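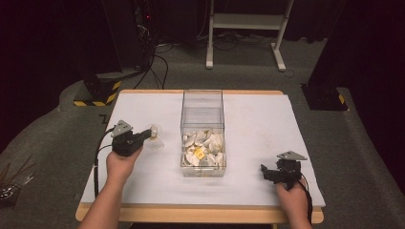 What should a small shop budget for its first pair of hand-held grippers?

Plan on the price of the grippers plus half as much again for everything that goes with them. For us that came to 2,651 dollars before the table.

Prices below are what we paid at our shop, Chornovol, and they may be different where you are.

Sort out the work before the hardware

Write down the five or six things you want picked up and moved. Put the awkward ones on the list too: thin curved pieces, clear plastic, anything that breaks when squeezed. Take the list to the seller and ask which finger shape fits each item. Our first quote from Codov was for wide fingers only, and we had to ask for the narrow ones separately.

Table and floor

A plain white top is cheap and makes small parts easy to find. Get one you can walk around on three sides. Measure the room with the stands in it, and allow for the cables. We lost almost two feet to cable runs that were not on the drawing. Hazard tape on stand bases costs next to nothing, so buy a spare roll.

Bins and boxes

Clear acrylic boxes let you see how full they are from the side. Buy ones with an open top and a rim higher than the fill, or light pieces end up on the table. Two sizes are enough to start. Shell fragments and similar scrap cost nothing and are good practice material, but set aside money for cleaning – dust gets into everything.

Fingers and covers

Treat these as supplies. A covering on a gripper finger can fray along the seam between the top and the inner face, and small scraps can hang off the lower corner. Look at both fingers before each session and keep one spare pair per gripper on the shelf. Skastiva sells covers in packs, and we put 480 dollars a year on that line.
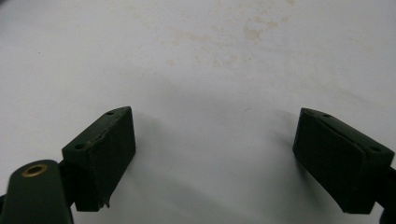 Cloths and surface covers

White cloth shows stains fast. Buy the cheap kind and replace it often. Loose hairs and specks come off with a lint roller.

Service and spares

Ask about repair times before you sign. Yuxi Wei, who keeps our books, moved service out of the purchase price and into its own line, with 1,000 dollars set aside each October. Cables go first in our shop, then finger covers. Ultitz quoted a full service plan at 4,000 dollars and we passed on it for the first year.

Prices last checked 2025-02-03.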